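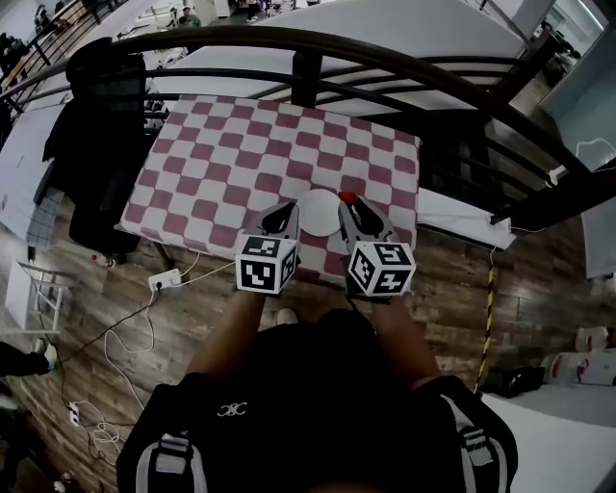

Grisley Recipe Cards

Hi, and welcome to the Grisley recipe cards! This is a small text dataset of handwritten recipe cards from Brirwood, typed up with all the spelling, smudges and arguments left in. I started it after I bought a tin of index cards at a yard sale and got way too attached to one for rhubarb bars that just said "bake until Yao's bus" where the baking time should be. (I still don't know when Yao's bus came. If you do, please write to me.)

There are 91 cards in this release. I know that's tiny! I use them for messing around with ingredient parsing, and a couple of friends have used them to learn spreadsheets, which made me very happy.

What you get

cards.csv has one row per card
lines.csv has one row per written line, so you can rebuild the layout
units.txt is my running list of every measurement word on the cards
notes.md is me rambling about the hard ones

Everything is UTF-8. The fractions are typed the long way, 1/2 and not the little one-character version, and please keep it that way if you send fixes. I spent a whole evening hunting down mixed fractions in the first draft and I don't want to do it again.

The columns in cards.csv

card_id: a plain number. There are gaps where I pulled duplicates and didn't feel like renumbering.
title: as written, so "Mothers Best Slaw" stays without the apostrophe.
from_name: whoever the card credits, first name only. Often blank.
body: the full text, with line breaks turned into a slash with a space on each side.
oven: the temperature if there is one, as a number. "Hot oven" and "medium slow" go in oven_words and I leave oven empty.
serves: only filled when the card says so. Please don't guess this from the pan size! Hongmei Cao tried it for the cookie cards and we ended up with a batch that served a marching band.
surface: what the card was lying on when its picture was taken, if I could tell.
legible: yes, mostly, or no.

How the typing was done

I typed every card myself the first time through. Then Ruoxi Qin typed them all again without looking at mine, and we compared the two and argued over the differences on the phone. Most of the fights were over T and t. One writer uses a capital T for everything, including teaspoons of baking soda, and if you read those as tablespoons you get a very sad muffin. We kept the capital T in body and put our best reading in units_fixed, over in lines.csv. Use whichever one you like, but say which one you used.

Crossed-out words are in square brackets with a minus sign in front, and words squeezed in above a line have a plus sign. Stains get the word STAIN in capitals. I thought about a separate tag for butter stains and Ruoxi talked me out of it, probably for the best.
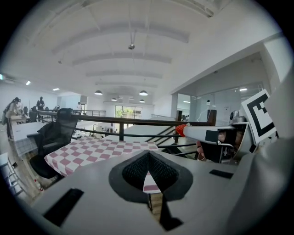 The surface column gets more questions than any other, so let me go through it. It began as a joke and then turned out to be handy for sorting cards that had been photographed together, so I kept it. I write the material if I'm sure of it and the pattern if I'm not: "wood," "newspaper," "stripe," "check." A sliver is enough to go on. Take the bit of red-and-white cloth down in that black V-shaped opening: it's a tiny patch, but the squares are plain to see and I'd put "check" without a second thought. If there's wood showing too, I go with whatever is touching the card and leave the rest out. Blank means I couldn't tell, so please don't read blank as "no tablecloth."

Things that will trip you up

"Oleo" is margarine. It's all over the place.

"1 can soup" never says how big a can. I left it alone.

A few cards continue on the back, and the writer didn't always say so. Where I'm sure, the back is part of the same row. Where I'm not, it's a row of its own with "back?" in the notes.

Card 30 is a recipe for floor polish. It was filed between two puddings. I left it in because it's on a card and it was in the tin, but for goodness' sake filter it out if you're building anything that tells people what to eat!

Please don't treat any of this as tested cooking advice, by the way. The canning cards especially are old, and canning guidance has changed a lot. I've typed them for the words.

Opening the files

Any spreadsheet program will do it. If you use my Kamix script, it expects the csv files to be in the same folder and it will complain loudly if they're not. Run it with the word "check" after it to look for broken rows, or with "cards" to print them out in a form you can read on the porch. It's a short script and kind of ugly, but I like it.

What changed

Version 3 fixes the oven column on the pie cards, where I'd typed the minutes and the degrees the wrong way round. It also adds the surface column and 20 corrections from readers, mostly on the two cards written in very faint green pencil. The earlier version went up in March and you should toss it if you still have a copy.

Using and sharing

Do what you like with my typing, notes and script. A mention is nice. The families who lent cards said yes to sharing the text with first names only, so please don't go trying to match cards to people. If you're from Brirwood and you see your grandmother's card and would like it gone, tell me and it's gone, no questions.

Still on my list: the casserole envelope (so many casseroles), a better way to handle ditto marks, and somebody who can read old-fashioned shorthand. There's one card with a whole line of it beneath the frosting and it's driving me up the wall.

Comments

pie_and_a_half: The oleo note saved me! I'd been counting it as a brand name this whole time.

Dot R.: Card 12 says "sweet milk," which is just regular milk, as opposed to buttermilk. My aunt wrote it that way till the day she quit baking.

marlowe_k: Does lines.csv keep blank lines? I'm getting fewer rows than I expected on the long fudge one.

Reply from the author: It skips them, sorry! There's a gap_after column you can use to put them back in.

tinbox: Made the rhubarb bars. I gave them 30 minutes and they were great, so maybe that's your bus.

Contact: use the form on the Grisley page | Copyright 2022, text free to share with credit | Last updated May 30, 2022 | Back to top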